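Prirnow 침구류 저온 세탁 실증사업 중간 진도 보고
2차년도 상반기분

제출처: 사업 지원기관 담당 부서
작성: Prirnow 실무팀
대상 기간: 2차년도 착수 시점부터 8월 말까지

1. 보고 범위

본 보고는 숙박시설용 침구류의 본세탁 온도를 42℃로 낮추었을 때 나타나는 세정도, 위생도, 섬유 손상, 에너지 사용량의 변화를 다룬다. 1차년도 보고에서 미결로 남긴 항목 중 헹굼수 재사용과 건조기 잔류 수분 편차는 이번 기간에 시험을 재개하였으므로 함께 기재한다. 타월류와 다이닝용 리넨은 협약 변경에 따라 대상에서 빠졌다. 매트리스 패드는 시험 대상이나 시료 확보가 늦어져 이번 보고에는 수치를 싣지 않는다.

참여 구성은 변동이 없다. 침구 사용과 수거는 숙박시설 Jilo가, 세탁과 건조는 위탁 세탁공장 Bjarnason이, 세제 배합과 투입 설비는 Stollix가 맡는다. 시료 관리, 측정, 자료 정리는 실무팀이 직접 수행한다.

2. 추진 경과

연초에는 전년도에 쓰던 시료표를 전부 교체하였다. 기존 열전사 라벨은 알칼리 조건에서 가장자리가 들뜨는 문제가 있었고, 일부는 다림질 공정의 롤러에 눌어붙었다. 새 시료표는 직조 라벨에 식별 번호를 봉제한 것으로, 시트의 발치 쪽 단 안쪽에 부착한다. 부착 위치를 통일한 뒤로 검수대에서 번호를 찾느라 지체되는 일이 줄었다. 다만 단 봉제가 이중으로 된 품목은 바늘 자국이 남아 외관 검수에서 오판정이 몇 차례 있었다. 해당 품목은 검수표에 봉제흔 항목을 별도로 두었다.

봄에는 세탁기 급수 온도 센서를 교정하였다. 표시 온도와 조 내부 실측 온도의 차이가 기기마다 달랐고, 같은 기기에서도 적재량에 따라 차이가 벌어졌다. 42℃ 조건은 조 내부 실측을 기준으로 유지하며, 설정값은 기기별로 따로 둔다. 설정값 목록은 공정 관리 화면에 고정하여 작업조가 바뀌어도 임의로 조정할 수 없게 하였다.

여름에는 객실 회전이 빨라지면서 수거 간격이 짧아졌다. 수거망에 넣은 채로 대기하는 시간이 길어지면 피지 오염이 고착되어 저온 조건에 불리하다. 이 영향을 분리해 보기 위해 수거 시각과 투입 시각을 모두 기록하도록 양식을 고쳤다. 고치기 전의 기록은 수거 시각이 빠져 있어 대기 시간 분석에서 제외하였고, 세정도 분석에는 그대로 사용하였다.

3. 시료 현황

상반기에 등록하여 추적 중인 시트는 1,341장이다. 소재는 면 단일과 면·폴리에스터 혼방으로 나뉘며, 색상은 백색과 연한 유색으로 구분한다. 진한 유색은 이염 관리 기준이 달라 등록하지 않았다.

등록 후 소재 불명으로 처리한 시료는 따로 집계하여 부속 자료에 수록하였다. 원인은 대부분 객실 간 교차 사용이며, Jilo의 다른 동으로 옮겨진 뒤 뒤늦게 회수된 것도 포함된다. 회수된 시료는 세탁 이력이 끊긴 구간이 있으므로 인장 시험에 넣지 않는다.

폐기 기준은 전년도와 같다. 찢김, 구멍, 제거되지 않는 얼룩, 단 풀림 중 하나라도 해당하면 폐기로 분류한다. 얼룩의 경우 재세탁을 한 차례 거친 뒤 판정한다. 재세탁은 기존 고온 조건으로 하며, 이력에는 고온 처리 시료로 표시하여 저온군에서 분리한다. 이 규칙 때문에 저온군의 크기가 시간이 갈수록 작아지는 구조적 문제가 있다. 결과 해석 시 남은 시료가 상대적으로 오염이 가벼운 쪽으로 치우친다는 점을 감안해야 한다.

4. 세정도

세정도는 표준 오염포를 시트와 함께 투입하고 세탁 전후의 표면 반사율을 비교하여 구하였다. 오염포는 피지, 혈액, 커피, 화장품의 네 계열을 사용하였다.

혈액과 커피 계열은 42℃에서도 고온 조건과 구분되는 차이가 없었다. 혈액 계열은 오히려 고온에서 단백질이 응고되어 남는 경우가 있어, 예비 세척을 생략하는 공장에서는 저온 쪽이 유리할 수 있다. 다만 Bjarnason의 공정에는 예비 세척이 포함되어 있어 이 이점이 수치로 드러나지는 않았다.

피지 계열은 적재량의 영향을 크게 받았다. 적정 적재에서는 기준을 충족하였으나 과적 상태에서는 오염포 간 편차가 커지고 일부가 기준 아래로 내려갔다. 과적은 야간 조에서 주로 발생하였다. 세탁기 투입 전 계량을 의무화한 뒤 편차가 감소하는 경향이 보이지만, 시행 기간이 짧아 계량의 효과로 단정하지 않는다.

화장품 계열, 그중 유성 파운데이션은 미해결 상태이다. 계면활성제 비율을 높인 배합에서 개선이 확인되었으나 헹굼이 길어지고 거품이 배수 피트에서 넘치는 일이 생겼다. Stollix는 소포제를 추가한 배합안을 제출하였고, 현재 소형 시험기로 확인하고 있다. 본 공정 투입은 배수 수질 측정이 끝난 다음에 결정한다.

5. 위생도

온도를 낮추는 만큼 열에 의한 살균 효과가 줄어든다. 이를 보완하기 위해 본세탁 후반에 과초산계 산소 표백제를 투입하고, 접촉 시간을 20분으로 두었다. 접촉 시간은 투입 밸브가 닫힌 시점부터 배수 밸브가 열리는 시점까지로 정의한다. 공정표상의 단계 시간과는 일치하지 않으므로 기존 자료와 비교할 때 주의가 필요하다.

미생물 시료는 건조 직후, 포장 후, 객실 비치 직전의 세 지점에서 접촉 평판법으로 채취하였다. 건조 직후 시료는 모두 내부 관리 기준 안에 들었다. 포장 후 시료에서 기준을 넘는 사례가 나왔으며, 동일 시점에 채취한 고온군에서도 같은 양상이 관찰되었다. 세탁 온도보다 포장대 표면과 운반 카트의 오염이 원인일 가능성이 높다고 보고, 포장대 소독 주기를 당기고 카트 내부 덮개를 교체하였다. 조치 이후의 시료는 배양이 끝나지 않았다.

세탁조 내부의 생물막 형성도 점검 대상이다. 저온 운전을 지속하면 문 패킹과 세제 투입로에 점성 침착물이 생기기 쉽다. 침착물 시료를 채취하였고, 주말 공정이 끝난 뒤 빈 조를 고온으로 순환시키는 관리 절차를 도입하였다. 이 순환에 드는 에너지는 저온군의 사용량에 산입한다. 산입하지 않으면 절감량이 과대 계상된다.

6. 에너지와 용수

보일러 증기 사용량은 세탁 라인에 설치한 유량계로 측정하였다. 전년도에는 공장 전체 사용량을 세탁물 중량으로 나누어 추정하였기 때문에 다림질 공정의 증기가 섞여 있었다. 이번 기간부터는 라인별 측정값을 사용하며, 전년도 수치와 직접 비교하지 않는다.

본세탁 단계의 증기 사용은 뚜렷이 감소하였다. 반면 건조 단계의 가스 사용은 소폭 증가하였다. 저온수로 헹군 세탁물은 탈수 후 온도가 낮아 건조 초기에 열이 더 필요하다. 탈수 회전수를 높여 잔류 수분을 줄이는 방안을 시험하였으나 혼방 시트에 주름이 깊게 남아 다림질 속도를 낮춰야 했다. 다림질 속도 저하에 따른 손실까지 더하면 이득이 상쇄되므로 면 시트에만 적용하기로 하였다.

헹굼수 재사용은 마지막 헹굼수를 저장조에 모아 다음 회차의 예비 세척에 쓰는 방식이다. 저장조에서 실 보풀이 침전되어 스트레이너가 자주 막혔다. 망 규격을 바꾸고 역세척 배관을 달았다. 배관 공사로 라인이 정지한 기간의 자료는 결측으로 처리하였다. 저장조의 탁도는 회차가 누적되면 높아지므로 교체 시점을 탁도 기준으로 정할지, 회차 기준으로 정할지 협의가 더 필요하다. 현장은 관리가 단순한 회차 기준을 선호한다.

전력 사용량에는 유의할 만한 변화가 없다. 표백제 투입 펌프와 저장조 이송 펌프가 추가되었으나 용량이 작다.

7. 섬유 손상과 색상 유지

인장 강도는 경사와 위사 방향을 구분하여 측정하였다. 면 단일 시트의 경우 저온군의 강도 저하가 고온군보다 완만하였다. 혼방에서는 두 군의 차이가 측정 오차 범위에 머물렀다. 산소 표백제의 접촉 시간이 늘어난 데 따른 화학적 손상을 우려하였으나 현재까지의 누적 회차에서는 강도 저하로 이어지지 않았다. 중합도 분석은 외부 시험실에 의뢰하였으며 결과를 받지 못하였다.

치수 변화는 저온군에서 작게 나타났다. 고무단이 있는 맞춤형 시트는 본체의 수축보다 고무단의 탄성 저하가 교체 사유가 되는 경우가 많다. 고무단 탄성은 세탁 온도보다 건조 온도에 민감하다. 이 품목에 한해 건조 온도를 낮춘 하위 조건을 추가하였다.

유색 시트의 색상 유지는 당초 부수 항목이었으나, 객실 비치 담당 부서의 요청에 따라 주 측정 항목으로 올렸다. 같은 객실에 교체 시기가 다른 시트와 베갯잇이 섞이면 색차가 눈에 띄기 때문이다. 연분홍과 연회색 계열은 백색에 비해 퇴색과 황변이 함께 나타나므로 단일 백도 지수로는 평가할 수 없고, 표준 광원 아래에서 색차를 따로 측정한다.

측정 위치는 시트 중앙, 머리 쪽, 발치 쪽으로 고정하였다. 머리 쪽은 화장품과 두피 제품의 영향으로 변동이 크다. 발치 쪽은 사용에 의한 오염이 적어 세탁 자체의 영향을 보기에 적합하다. 연분홍 계열은 머리 쪽과 발치 쪽의 색차가 누적 회차에 따라 벌어지며, 저온군에서 벌어지는 속도가 느리다. 표백제 투입량을 줄인 하위 조건에서는 더 느리지만 얼룩 제거가 불충분하다.
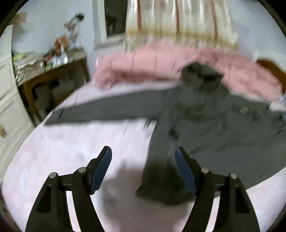
Bjarnason은 초안 검토 회신에서, 연한 유색 시트를 백색과 같은 조에 넣는 현행 방식으로는 색차 자료를 신뢰하기 어렵다고 지적하였다. 형광증백 성분이 든 세제를 백색 기준으로 투입하면 유색 시트의 색조가 푸른 쪽으로 밀리고, 이 변화가 퇴색과 섞여 읽힌다는 것이다. 회신에는 유색 전용 회차를 따로 편성하되 적재량이 차지 않는 날에는 다음 날로 이월하자는 제안도 들어 있었다.

지적은 타당한 것으로 보고 수용하였다. 다만 이월을 허용하면 앞서 언급한 대기 시간 문제가 다시 생긴다. 유색 시트는 이월 대신 소형 세탁기로 처리하고, 소형 세탁기의 욕비를 본 라인에 맞추기로 하였다. 기존 색차 자료는 폐기하지 않고 혼합 세탁 자료로 표시해 보관한다. 형광증백 성분이 없는 배합은 Stollix가 별도 용기로 납품한다.

8. 비용 집행

상반기 집행은 시험 분석비와 설비 개조비에 집중되었다. 분석비는 미생물 시료의 채취 지점을 늘리면서 계획보다 빠르게 소진되고 있다. 설비 개조비는 역세척 배관 공사가 추가되었으나 계량대를 신규 구매하지 않고 기존 장비를 수리하여 사용한 덕에 항목 안에서 흡수되었다.

인건비와 출장비는 계획대로 집행하였다. 외부 시험실의 중합도 분석은 결과 수령 후 지급하는 조건이므로 이번 정산에 포함되지 않는다. 분석비 부족분은 예비 시료 구매비에서 전용할 예정이며, 전용 신청서를 별도 제출한다. 전용이 승인되지 않을 경우 객실 비치 직전 지점의 채취 빈도를 낮춘다.

9. 위험 요인

하절기 급수 온도가 높아 저온 조건의 부담이 실제보다 가볍게 나타났을 수 있다. 동절기 자료가 확보되기 전까지 절감량을 연간 값으로 환산하지 않는다. 급수 온도가 낮아지면 42℃까지 올리는 데 드는 증기가 늘어나고 승온 시간도 길어진다. 승온 시간이 길어진 만큼 본세탁 단계가 밀리면 라인 전체의 처리량에 영향을 준다.

과초산계 표백제의 보관 안정성도 살펴야 한다. 여름철 약품실 온도가 높았고, 개봉 후 오래된 용기에서 유효 성분 농도가 떨어진 사례를 확인하였다. 투입량을 부피로만 관리하면 실제 유효량이 부족해진다. 입고일과 개봉일을 용기에 기입하고, 농도를 시험지로 확인한 값을 회차 기록에 남기도록 하였다. 시험지는 간이 방법이므로 적정 분석을 병행하여 차이를 보정한다.

객실 투숙객의 민원은 냄새와 촉감에 관한 것이 대부분이었다. 냄새 민원은 건조가 덜 된 시트가 포장된 날에 몰려 있었고, 저온군과 고온군 양쪽에서 접수되었다. 촉감 민원은 유연제 투입 밸브의 고장 기간과 겹친다. 두 유형 모두 세탁 온도와의 관련성을 현재 자료로 판정할 수 없어, 접수 양식에 객실 번호와 시료 번호를 함께 적도록 Jilo와 협의하였다.

10. 하반기 계획

동절기 급수 조건에서 세정도와 증기 사용량을 다시 측정한다. 측정 방법은 상반기와 동일하게 유지하며, 오염포는 같은 제조 묶음을 사용한다. 묶음의 잔량이 부족할 경우 신규 묶음과 교차 시험을 먼저 수행한다.

매트리스 패드는 충전재가 두꺼워 중심부까지 표백제가 도달하는지를 우선 확인한다. 중심부에 지시 시험지를 넣고 봉합한 시료를 제작 중이다. 건조 후 중심부 잔류 수분도 같은 시료에서 측정한다.

유색 전용 회차는 소형 세탁기 욕비 조정이 끝나는 대로 시작한다. 혼합 세탁 자료와 전용 회차 자료는 별도 계열로 집계하고 합산하지 않는다. 저장조 교체 기준은 탁도와 회차를 모두 기록하면서 비교한 다음 정한다.

외부 시험실의 중합도 결과가 도착하면 인장 시험 자료와 대조하여 추가 보고서로 제출한다. 원자료는 회차별 기록, 시료 이력, 측정값의 세 묶음으로 나누어 지원기관 공유 폴더에 올려 두었으며, 결측 구간에는 사유 부호를 붙였다. 부호표는 부속 자료의 마지막 장에 있다.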